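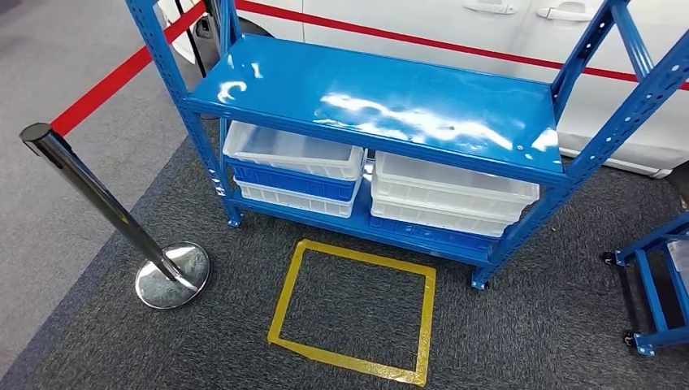
Tiempo de lectura: 2 min

3.2 Recogida de ejemplos

Figura 2. Estantería azul con cajas apiladas en el nivel inferior y rectángulo de cinta amarilla en el suelo.

Para Trasura grabamos 60 episodios de mover cajas, y confieso que me costó más decidir el punto de partida que grabarlos. Al final lo dejé así: cajas blancas y azules mezcladas en dos pilas, balda superior vacía -- brilla muchísimo, ya volveremos a eso en 3.4 -- y el cuadrado amarillo libre. Descarté 9 episodios por fallos de sincronización, y los repetí un viernes.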